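Workshop notebook – Saturday, kettle on at half past seven

Back to the sourdough crock glazes, or at any rate to the question of why the big Birkdale batch came out of the kiln looking as though someone had pricked it all over with a darning needle. I promised Maricruz I would write it up properly this time instead of leaving her one of my notes on the back of a clay bag, so this will be longer than usual and I make no apology to anyone who has to read it with a cup of tea going cold.

First, what we know. The pinholes are in the white, hardly at all in the green, and they are worse on the shoulders of the crocks than on the bellies. The white is the old Nollier recipe with the whiting nudged up, which I have used for years on bowls without a murmur of complaint. The clay is the new delivery, same name on the bag as always, but I am less sure than I was that it is the same clay in the bag. It throws a touch shorter and smells stronger when you open it. I like a clay with a smell to it, but that smell is organic matter, and organic matter has to go somewhere when you fire it.

So my first thought was the bisque. We had been hurrying it. When I went back through the kiln log I found that the last few bisques had been taken up through the middle part at a fair old gallop, mostly my own doing, when orders were stacking up in July and I wanted the kiln turned round overnight. If the carbon hasn't burnt out by the time the glaze begins to seal, the gas comes up through it later and leaves a little crater, and if the glaze is stiff the crater stays. That is textbook stuff and I would have told any student so in a very kindly voice, and then gone and done it myself.

Test one, then. I threw 20 small cylinders from the new bags, marked them underneath with iron wash, and split them between two bisques. Half went up at the July gallop, half slowly, with the bungs out and a good long dawdle through the red. Everything was glazed from one bucket, on one morning, with the same tongs and the same count of three in the dip. All of them went into the same glaze firing, mixed up across the shelves so that I couldn't blame a cold corner afterwards.

The slow ones are better. I want that written plainly, as I can feel myself about to wander off into the other thing. They are clearly better, and if you run a thumb over them with your eyes shut you can sort most of them into the right pile. They are not perfect, though. There are still pinholes near the rims, and that was enough to keep me awake on and off for a couple of nights. 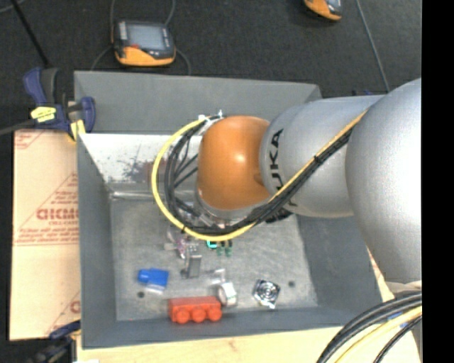
Page last changed: Saturday, 16:40, by Hjalti Kirkegaard

Picking up again after lunch. Maricruz Ochoa came by with the Agudelo sieve she borrowed in the spring (thank you, M., I had quite given up on it) and looked over the cylinders with me at the window. She asked a question I ought to have asked at the start, which was how thick the glaze was at the rims. I said it was the same as everywhere else, naturally. She said nothing at all and handed me a pin.

Well, it wasn't the same. I scratched through on three spare dipped pieces that hadn't been fired, and the glaze at the rim and shoulder was getting on for double what it was on the belly. I dip upside down, and then I touch up the rim with the brush, and on the crocks I had been touching up the shoulder too, out of nothing but habit and a wish to be generous. On a bowl it doesn't show. On a crock, with that sharp turn where the lid sits, it builds up like snow on a windowsill, and a thick stiff glaze has a hard job healing over.

There is also the matter of the bucket. I weighed out a measured pint of the white and it was a good deal heavier than I like, I suppose from standing with the lid ajar through the warm weather. For the record, and so that we all work from one number: I want it at 161 on our own gravity chart, by which I mean the one taped inside the cupboard door, water being 100. It was well over. I have let it down with rainwater, put it twice through the returned sieve and written the figure on the lid in wax crayon, where I hope it will be looked at.

Test two is the obvious one. Slow bisque for everything, glaze at the proper weight, and the rims done three ways: dipped and left alone, dipped and brushed as usual, dipped and then wiped back with a damp sponge. I have thrown the pieces with the crock shoulder this time, smaller but with the same turn, as the plain cylinders were letting us off too lightly. They are under plastic on the lower rack and need turning tomorrow. If somebody is in before me, please turn them, and please do not put them by the heater, however kindly meant.

A few words on cost, for when we talk to the shop. The Birkdale order was our largest this year and the seconds are sitting in crates along the back wall, and I do keep counting them up in my head in a gloomy fashion. Between clay, gas and glaze I make it around 4,000 kroner gone, before anybody's time is reckoned in. Some of that can be got back. The crocks hold water perfectly well, I filled a few and left them on newspaper overnight and the paper was dry, so they would make decent utensil jars or plant pots. I wouldn't sell them for food with open pits in the glaze, not even to a friend, and I'd rather we were all of one mind about it before the market.

Maricruz thinks we should try refiring a few of the worst with a smear of the same glaze rubbed into the holes. I have had mixed luck with that over the years. Sometimes it heals beautifully and sometimes you get a great blister where there was only a pinprick, along with a ruined shelf. We will try five, on the old cracked shelf, with plenty of wash underneath, and I shall be delighted to be proved too cautious.

One more thing while I remember. The Jurkuna cone packs are nearly finished and I have been eking them out, putting one in the middle and trusting to luck top and bottom – which is a poor way to carry on when the whole question is about heat. I have asked for two more boxes. Until they come, no glaze firings of anything that matters. Tiles and test pieces only, please.

To do before the next firing: turn the small crocks, wash the bats, find the long tongs, mend the bung on the left-hand side that has been dropping crumbs, and ring the clay merchant and ask, nicely, what they have changed.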